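Notebook, paint and coatings bench
November 2019
Entry by Selorm Sulemana. Copies to Abena Annan, Palesa Mabaso.

Adhesion of waterborne topcoat over aged alkyd, continued from the August entries

Picked up the Kullham door panels again. Recap for Abena, who was not on this in August: the client has interior doors with an old solvent alkyd enamel, probably two coats over a gray primer, and wants to go over them with a waterborne satin. The first batch we coated in August peeled in sheets when the tape came off. The question is whether the failure was surface preparation, the bonding primer, or recoat timing. August notes blame the primer. I no longer think the notes support that, having reread them twice.

What was done in August, as far as I can reconstruct it: panels wiped with a damp rag, scuffed with a gray pad, wiped again, primed, topcoated the next morning. No degreaser is recorded. Kofi remembers using one on some of the panels but did not write down which. I am treating all August results as not degreased, and none of them will go into the report as evidence either way.

Panel stock

Enough of the original doors left for this round and one more. Cut from the middle rails and stiles only, away from the handles and kick area. I would like a set from around the handles later, as that is where hand grease will be worst, but those pieces are small and have the lock mortise through them.

Edges of the cut panels sealed with shellac before washing. In August the edges were left bare and some of the panels took up water at the cut. Swelling at the edge lifts the film for about a finger width in and makes the edge readings useless. Readings from now on are taken from the center of the panel only.

Preparation sets

Set A. Damp wipe only, no scuff. Included as a floor. Expected to fail.
Set B. Degreaser, rinse, no scuff.
Set C. Scuff with 220 paper, vacuum, damp wipe. No degreaser.
Set D. Degreaser, rinse, dry overnight, scuff with 220, vacuum, tack cloth.
Set E. As D but scuffed first and degreased after.

E is there because Lamisi and I disagree about the order. Her position is that a final wash takes off sanding residue better than a tack cloth. Mine is that sanding a greasy surface pushes the grease into the scratches and loads the paper. Both are reasonable and neither of us has data.

Degreaser is the Vamden concentrate at the dilution on the drum. Rinse water changed between every set. Rinse matters more than I gave it credit for: the trial panel I rinsed once still foamed slightly when rubbed with a wet finger the next day. All washed panels now get two rinses with separate cloths, then a finger test before they go on the rack.
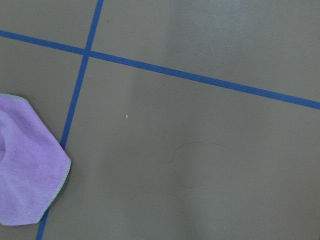 Scuffing on the flat, block under the paper, straight strokes with the grain of the stile. Stop point is uniform loss of gloss, judged under the raking lamp with the overheads off. Old brush marks in the alkyd leave shiny valleys that the block rides over. I finished those with a folded pad by hand. Do not chase the valleys with the block — on the trial panel that took me through to the gray primer on the high spots, and a panel with mixed substrate tells us nothing.

Paper clogged quickly on set C and hardly at all on set D. No measurement, but the difference was obvious enough that I changed sheets twice as often on C. This fits the idea that there is a soft contaminated layer on top, furniture polish or kitchen film or both.

Solvent rub check before priming, to confirm the old coating really is alkyd: white cloth, denatured alcohol, rubbed firmly at one corner. No color transfer and no softening on any panel tested. Latex would have gone gummy. One panel gave a faint yellow on the cloth which I take to be old wax or nicotine. It was from set A, so it stays in.

Priming

Bonding primer is Imov, same product as August, new can. The August can is still on the shelf and I opened it for comparison. It had a skin, and after stirring and straining there was still some grit in it. Date on the lid is not legible. I can't rule out that it had been frozen at some point; the back store is unheated and stock moved in over a winter. The new can was smooth on the stick.

Two panels from set D have been primed from the old can and marked D-old. If they hold, the August primer is cleared.

Application by short nap roller, one coat, tipped off lightly with a foam brush. Wet film checked with the comb gauge at the center of each panel and kept within the range on the data sheet. The first panel was too heavy and sagged along the lower edge. Scraped, discarded, replaced from spare stock.

Note for whoever does the next round: load the roller less than feels right. The old enamel has no suction and everything you put on stays on the surface. The instinct from drywall is wrong for it.

Recoat timing

August panels were topcoated the morning after priming. The data sheet permits that, but it gives the recoat time for a warm room, and the bench was cooler than that overnight according to the logger. A waterborne primer that feels dry can still be holding water and coalescent, and the topcoat closes it in.

So each of sets B to E is split. Half recoated next morning, as in August. Half held 4 days. Set A is recoated next morning only.

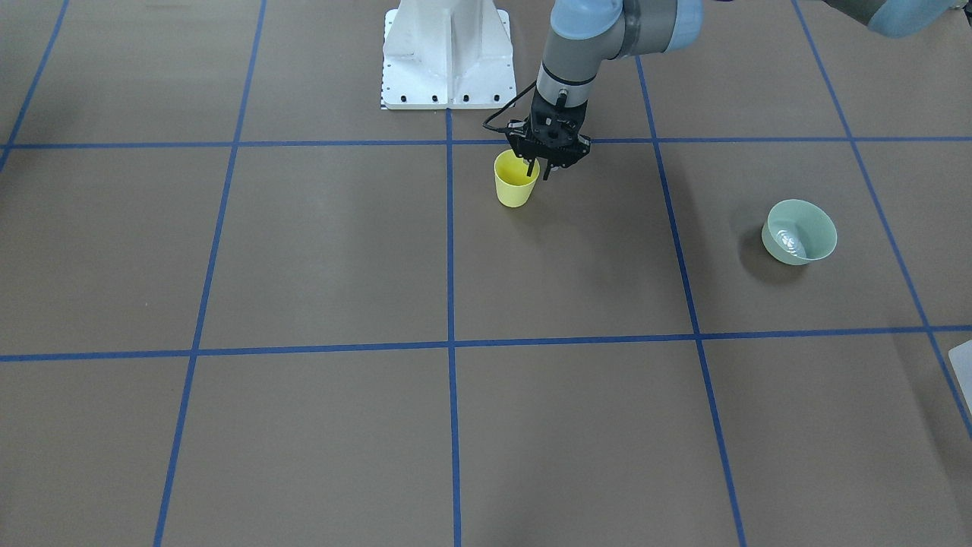

I considered forcing the second half in the warm cabinet to save time and decided against it. The client's doors will be painted in place by a crew with no cabinet, and I would be testing a process they can't run. The cabinet also has a hot corner that has never been mapped. Palesa has it down as a job for when things are quiet.

Logger position changed. It used to sit on the shelf above the sink and read the air there, which is warmer than the rack. It now hangs on the rack itself at panel height. Expect an apparent step down in temperature in the record at this entry. It is only the move.

Topcoat

Ó Dubhghaill waterborne satin, white base, tinted. Batch number 666, which Kofi has already written on the cupboard door. One batch covers everything here, so batch variation is out of the question for this round. Two coats, same roller type as the primer, overnight between coats.

Leveling was good on the scuffed sets. On A there was slight crawling at one end, visible within a minute of rolling, through the primer coat. I had not seen contamination telegraph through a full primer coat before. I rerolled once, it crawled again in the same place, and I left it.

Tests planned

1. Cross-hatch, blade cutter, tape pulled back on itself at a steady rate. Rated 0 to 5 on the usual scale, 5 being no loss.
2. Fingernail and coin scrape at the lower corner. Crude, but it is what the client's people will do on site.
3. Wet patch: damp cotton pad under a watch glass overnight, blotted, then cross-hatch next to the patch and on it.
4. Masking tape left on for a day and pulled slow. This is the one that reproduces the original complaint, so it carries the most weight with me.

Cross-hatch at one week and again at one month. The August readings were taken when the film was very young and most waterborne satins are still gaining hardness well after that. An early fail is worth recording, though it should not be compared with a later one.

The cutter blade is new. The previous one was dragging and chipped the film along the cut, which reads as poor adhesion when it is only a poor cut. Palesa suggests cutting a reference square on a sound factory-finished panel at the start of each session, and logging the rating. Agreed, adopted from today.

Early observations, not results

Next-morning halves, nail test only, done on the waste edge so as not to spoil the centers:

A lifts with no effort, clean separation between primer and old enamel. Underside of the film is smooth and takes a print of the old brush marks.
B lifts with effort, in small pieces.
C marks and then lifts at one end, holds at the other. Inconsistent across panels.
D marks, does not lift.
E marks, does not lift. Can't separate from D by nail.
D-old marks, does not lift. 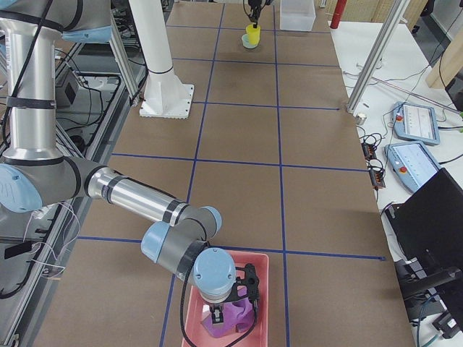 If D-old holds through the cross-hatch, the August conclusion has to be withdrawn and Kullham told, as they were advised to change primer on the strength of it. I would sooner send that letter with one-month numbers than one-week numbers. Abena wants to warn them by phone now. I have no objection provided she says it is provisional.

The clean separation on A deserves a proper look. Failure at the enamel face with nothing left behind points to the surface and away from the primer's own strength. A weak primer would have split within itself and left residue on both sides. I have kept the peeled film from two A panels between sheets of release paper, labeled, in the flat drawer. The August films were thrown out, which is a pity.

Open items

Handle-area panels: decide whether to plug the mortise or cut around it. Lamisi to look.
Deglosser wipe as an alternative to sanding. Client asked about it because of lead. Their own test on the old enamel came back negative but the report covers one door only. Until we have our own result, sanding stays on the extraction bench with masks, and sweepings are bagged.
Second tint. All of this is white base. A deep base carries more colorant and will stay soft longer. Not in scope unless Kullham confirm the dark doors.
Old primer can: keep, label as suspect, do not use for jobs.
Order 220 paper.

Held halves get their first topcoat after the 4 days, second coat the morning after that. Lamisi has the rack key.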